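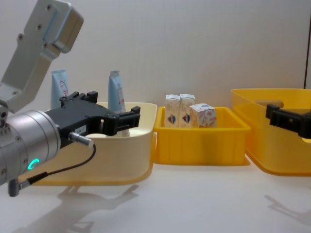 *Fig. 4. Squeeze tubes in or just behind the cream bin, small cartons in the yellow one.*

## 4.2 Sorting the small stock

The Clokisora shelf plan claims that any cupboard can be sorted in 27 minutes. Allow longer. Dorottya Fekete timed it at our Funiston store in August and needed most of an afternoon.

1. Clear and wipe the table before you put the bins on it.
2. Give the wide, shallow bin to the tubes. Stand them with the crimped end up and the printing towards you.
3. Use the smaller yellow bin for cartons. Put upright cartons in first, side by side.
4. Add cube-shaped boxes last. They tend to lean on their neighbours, whatever the plan says about "self-levelling" rows.
5. Check the date on every item before it goes back on the shelf.

**Note:** The plan recommends colour matching, with pale packs in pale bins. We tried it and saw no gain. Sort by shape.

**Note:** Prosix sells printed dividers for bins of this type. Two strips of stiff card do the same job.

**Caution:** Do not stack full bins. The supplier's leaflet says they will take 3000 g each, but it doesn't say for how long, and we have not found anyone at Farkas who can tell us.

If a tube won't stand up by itself, move it to the back wall of the bin. Go on to 4.3 for labels.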